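Setting and Clearing: Notes for Session 2
Bonaslow Evening Course in Home Hospitality

Welcome back, and thank you for bringing your tea towels! Last time we talked about food, and I promised we would get on to the table itself, so these notes are for you to keep by you while you practise at home.

I always begin with the cloth, because a plain dark one forgives almost everything. Dark green is my own favourite. It makes cheap plastic dishes look cheerful, and you can see at once where each piece sits and how much room you have left. Smooth it from the middle outwards with the flat of your hand, and do the corners last.

Next, bring out everything you think you will need and put it down before you start fussing. Plates, bowls and cups, all colours together. Matching sets are lovely if you have them (the Kiani range in our cupboard has lost most of its saucers, I'm afraid), but a mixed table has a holiday feeling about it that I have come to prefer. 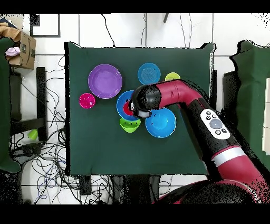

Coloured plastic dishes on a dark green cloth.

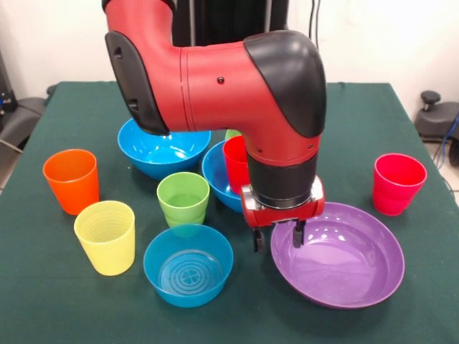

Now, grouping. Some of you like to keep the dishes close together and leave a good clear stretch of cloth for the serving plates, and some like to spread them about so that every guest has something within reach. Both are perfectly good manners. A small bowl may sit on a plate if you are short of space, though do check that it sits flat, and keep the tall cups away from where sleeves will be reaching over for the bread.

When it comes to clearing, go by shape and forget about colour. Plates first, largest at the bottom, then bowls inside bowls, then cups. Two short trips to the sink are kinder to your wrists than one enormous tower, as I learnt at the Driretura summer lunch, where I carried far too much and had to be rescued at the door.

For next time, please lay a table at home for up to 2 guests, using whatever is in the cupboard, and make a little sketch of it. Pencil is fine. We shall be in the Jevari room again, and the kettle will be on before we start.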